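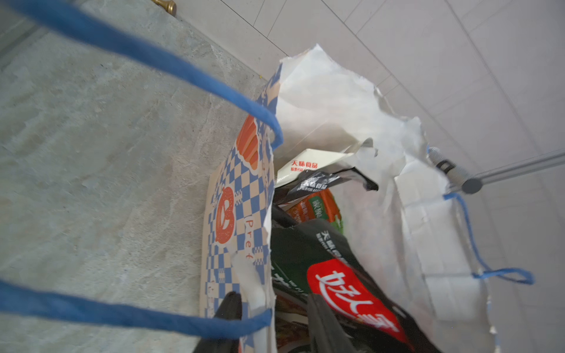
Photo: Tindura Pantry Share

Questions we get a lot
Last updated Sat 2 March

Quick answers, typed between shifts. If yours isn't covered, drop us a line through the contact form. We get to it most evenings.

What is Tindura?
A food share for anyone living in Atuddale or the streets just outside it. You sign up, you pick a slot, you go home with groceries. Dry goods mostly – rice, noodles, seasoning, tea, canned stuff. Fresh things when Wakach has extra.

Who is Wakach?
The wholesale market on the far side of the bypass. Most of our stock comes from there, at cost or below. The rest is household donations.

Do I have to prove my income?
No. We ask for your street and how many people you cook for. That's the form, the whole form.

How many households are on the list?
121 right now. Goes up in December, drops off again after.

Is there a waiting list?
Sometimes. Usually a couple weeks. If you've got nothing in the house today, say so in the first line of your message and we'll sort out a one-off pickup.

When is pickup?
Tuesday evening or Saturday morning. Your slot is in the confirmation text. Slots are 16 minutes, which sounds odd – it's how the booking page splits the hour and we never got it to do anything else.

I missed my slot. Now what?
Come at the end of the same session if you can. Otherwise rebook online, you don't lose your place for missing one. Three in a row with no word and we give the slot to the next person. You can rejoin any time.

Can somebody else pick up for me?
Sure. They need your booking number. Screenshot is fine.

Do I need to bring my own bag?
Please. Big ones with a proper handle are best, cans are heavier than you think. We keep a few spares but they go early.

What does it cost?
Nothing for the basic share. The spice and sauce add-on is pay what you can, there's a jar by the door.

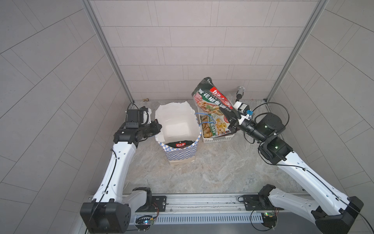 Can I swap items I won't use?
Swap at the table before you leave, one for one, from whatever is on the swap shelf that day.

Do you cater for allergies?
As far as we can. Tick the box on the form and we'll leave out nuts, gluten or dairy. We can't promise no traces, everything gets sorted in the same room. Check the label on anything mixed or seasoned.

Halal? Vegetarian?
Both, tick the box. Vegetarian shares get extra lentils and beans. If the halal stock is short that week we'll text you before you set out.

What about dates on the packages?
"Use by" – we never hand it out past the date. "Best by" – we might, for dry goods, up to a month over. Those are on there own shelf and you're free to leave them.

How should I store the dry stuff?
Jar or tin with a lid. Flour and rice can go in the freezer for a few days first if you've had trouble with moths. Opened seasoning packets: fold, clip, keep away from the stove.

I want to donate. What do you need?
Cooking oil, sugar, canned fish, baby formula (sealed, in date). Small packets of spices move fast. Please no home canning, no open packages, no alcohol.

Where do I drop donations?
Weerasinghe Hardware, 87 Mill Street, any time the shop is open. There's a bin just inside on the left. Anything bigger than one person can carry, message us first so we can meet you.

Can I give money?
Yes, thanks. Last year's cash donations came to $1139 and almost all of it went on oil and rice. Use the link at the bottom of the home page. We send reciepts if you tick the box.

Can I help out?
We're ok for Saturdays. Tuesdays are thin, mainly packing before doors open and wiping down after. No training, closed shoes.

Do you deliver?
Only inside Atuddale and only if you can't get out – illness, new baby, bad hip, that kind of thing. Ask for it in the notes on your booking.

How do I leave the list?
Reply STOP to any text from us. We delete your details at the end of the month.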